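Category: Home & Habits / Working Papers

Print this page | E-mail this page

4.2 Things left on tables

Our households agreed that a table should be clear by bedtime – a principle they held firmly and at some distance. Plates went back to the kitchen. Toys stayed, especially soft ones (Figure 3).
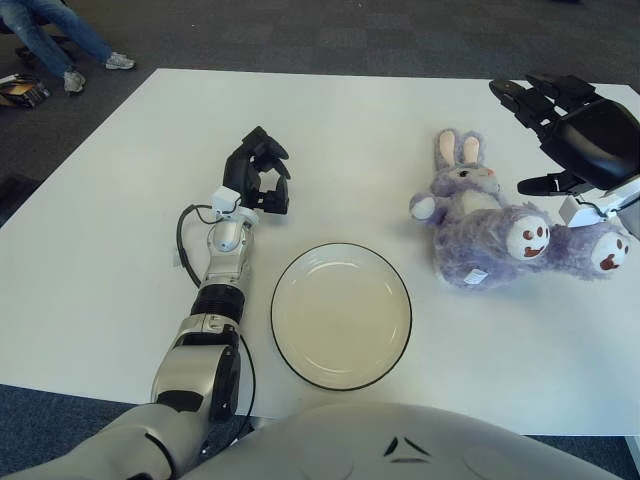

Figure 3. Plate and plush bunny on a white table.

Why do toys outlast plates? A plate has a cupboard, and a toy has only an owner.

Piątek kept a basket by the door for 15 evenings. It filled with mail.

Related items
Drawers Without a Purpose
The Salport Hallway Study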